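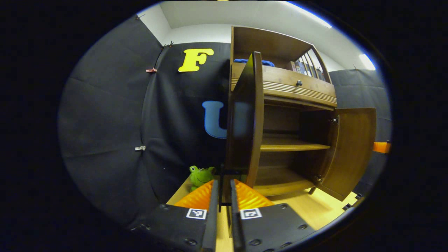 We got to the Gadon site just after ten, having missed the turning twice. There is no sign on the main road, only a small board for Lornumis, the joinery firm that has the front half of the building. The second-hand furniture hall is round the back, past the timber racks, and it was open to visitors for the April weekend along with the workshops.

I had gone mainly for the cabinets. We need something for the back room that will take folders and a few books on top and hide the rest behind doors, and new ones at the size we want are either flimsy or far too dear. The hall had some 200 pieces out, mostly wardrobes and sideboards, with the smaller cupboards along the far side.

The one I spent longest with was a medium-brown wooden cabinet with an open compartment at the top, a wide drawer under it and a two-door cupboard below. It had a rolled blue cloth and a row of books and binders in the top, which helped, as you could see at once that upright binders fit. The drawer front has horizontal grooves along the lower part and a small dark round knob near the middle. I would rather have two handles on a drawer that wide, but it ran well enough when I tried it, with a bit of a catch in the last inch.

Both doors were open, so it was easy to look inside. There is a shelf across the middle and another near the base, with nothing on either. I had brought a tape and our largest box file, and the box file went in with room to spare. The middle shelf did not bow when I leaned on it. The doors need a fair amount of floor in front to open fully, and in our room the left one would hit the radiator. That is worth measuring before you go, as I only had the width of the wall written down and had to ring home for the rest.

Prices were on a list by the desk, not on the furniture. This cabinet was 100, and most of the others of that size were a little more. The dearest thing in the hall was a long oak dresser from Skunitz at 900, which had a reserved ticket on it by lunchtime. Delivery is extra and depends on the distance. They don't take things up stairs.

The Lornumis workshop tour goes every half hour and lasts rather longer than that, so the groups run into each other. We saw the drying room, the veneer store and the bench where they re-hang old doors. The hinge demonstration was the best part. They showed how to pack out a worn screw hole with a sliver of wood and glue, and I have two doors at home that will get that treatment. It was hard to hear in the machine room – stand near the front if you can.

Coffee and rolls were sold from the loading bay by the Moulin bakery, 5 for a coffee and a filled roll. The cheese ones had gone by twelve. There are two benches outside and a tap, and the toilets are in the Lornumis building, up a short flight of steps.

Parking is on rough ground behind the hall and it was muddy at the lower end. The bus from Moulin stops at the top of the lane, ten minutes' walk away, with a long gap in the middle of the day.

I didn't buy the cabinet on the spot. They will hold a piece until the end of the month on a small deposit, so I left one and took the measurements home. If the radiator is a problem the left door can come off and be re-hung, or we put the thing on the other wall and move the desk.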